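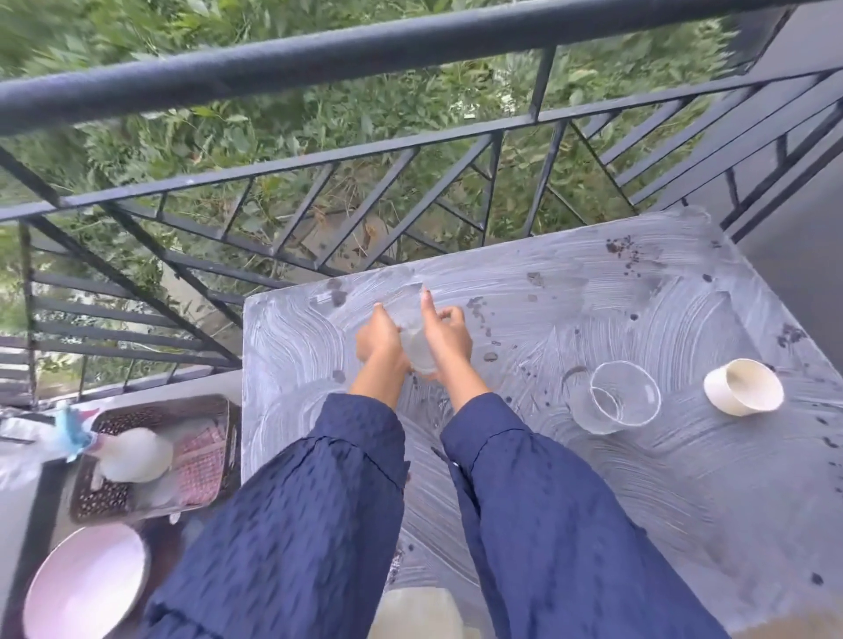 Page last changed: March 2026

Stokcombe Residents' Forum > Building Rules > Balconies: furniture, cleaning and runoff

Ultuvell_Management
Residents of all 135 apartments are reminded that the revised balcony rules take effect on the first day of July. Balcony floors may be mopped but may not be hosed or flooded. Furniture may remain outside all year, provided that it does not block the floor drain and is not taller than the railing. Items may not be hung over the outer side of the railing at any time. Written comments are welcome in this thread.

north_stair_4
Thank you for posting the text. I wish to record an objection to the hosing rule. The upper balconies on the north side collect a great deal of street dust, and a mop moves it from one corner to another. The former rule allowed hosing before nine in the morning. I am not aware of any complaint under it.

Railing_Side
With respect to the previous post, there were complaints. I submitted two of them last year. Water from the balcony above mine came down on cushions and on an open window. The morning limit did not help, as that is when my window is open.

Ultuvell_Management
Both complaints are on file. The drains at Stokcombe were sized for rainfall on a partly covered surface. A hose delivers water faster than the drain can accept it, and the excess leaves by the front edge. The former morning allowance will not be restored.

tenant_umier_wing
Could management confirm whether the rule covers the washing of furniture? The Umier wing has no shared yard, and there is no other place to clean a table or chairs.
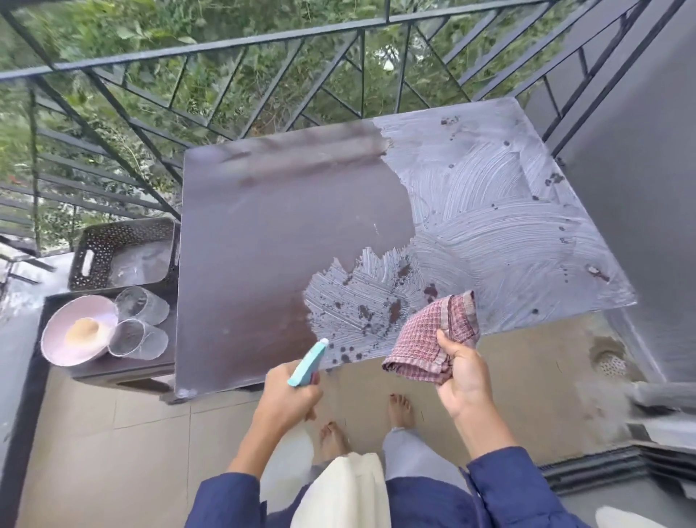
Balcony table during cleaning, with spray bottle and checked cloth.

Ultuvell_Management
Furniture may be washed in place by hand. Please use a cloth or sponge and keep foam out of the floor drain. Buckets are to be emptied indoors.

north_stair_4
I accept the point about furniture. I continue to disagree about floors. If the drains are too small, the owner should enlarge them. Residents on the Yammine Street side pay the same service charge and have larger drains.

Railing_Side
Larger drains would be welcome. Until they exist, I support the rule as written.

Ultuvell_Management
A price for drain work on the north side has been requested. The work would involve almost four weeks of scaffolding, during which the affected balconies would be closed. Residents who wish to comment on the closure should do so in writing at the front office. The hosing rule stands in the meantime.

tenant_umier_wing
Noted, with thanks. Would the closure include the Umier wing, or the north side only?

Ultuvell_Management
North side only.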